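Kulamar hand-held gripper kit, worth it for folding work?

plumbago_jen
Friday, 7:40 pm
Hi all, long-time reader, and I hope this is the right board. I've been going back and forth on the Kulamar kit for two weeks now and would love to hear from people who have lived with one. I'm looking at the two-handed set at 700, mostly for cloth tasks (folding, stacking, that sort of thing). Stamville has it listed with a spare set of finger pads for another 50. Is the grip kind on your hands after an hour or so? I have small hands and a bit of arthritis in one thumb, so this matters more to me than the specs do!

oldloom
Friday, 8:15 pm
Welcome, Jen! I've had mine since August and I'm fond of it, though it took me a good while to get there. The pads are lovely on cotton and fleece. The trigger is stiffer than I'd like, and it did loosen up a bit, but with your thumb I would try one before paying for it. Buy the spare pads. I put off buying them and was sorry.

tin_whistle_ed
Friday, 8:52 pm
I'm going to disagree a little with oldloom, in a friendly way. I sent mine back. For towels it was fine, but anything thin kept sliding out, and I had to pinch so hard that my wrist complained all evening. I went with the Coltura pair after that. It's heavier, yes, but the fingers close more evenly, and I got mine used for 272, so I'm not complaining.

oldloom
Friday, 9:10 pm
Ed, did you ever change the pads, though? The first ones mine came with were slick as anything. I do most of my folding on a bed or a blanket now and it made a world of difference, because the cloth stays put while you get a finger under it. Hard tabletops were miserable. Drawstrings still get the better of me some days, I'll admit, and I've learned to let them trail out of the way and deal with them at the end. Folded bundle on a fuzzy blanket, pads either side of it:
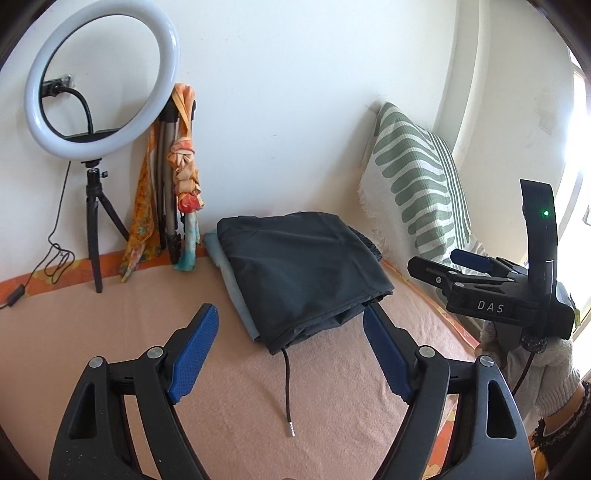
marrowfat
Okay, but how many folds do you get through before you need a rest? I did nearly 200 on the Coltura over a weekend and had to stop because of my shoulder, and I'd want to know the Kulamar is better before I spend that kind of money.

oldloom
Friday, 9:48 pm
I never kept a tally, marrowfat, sorry! I go for half an hour, put the kettle on, and come back to it. My shoulder is fine. It's the trigger finger that gets tired first.

tin_whistle_ed
Friday, 10:05 pm
Fair point on the pads, I never did swap them. I still think it's a lot of money for something that needs an extra out of the box.

plumbago_jen
Friday, 10:20 pm
Thank you all so much, this is just what I needed. I'll write to Stamville and ask if they'd let me try the trigger before I order (and I'm adding the pads either way). Ed, if you ever see another used Coltura pair going, would you send me a message?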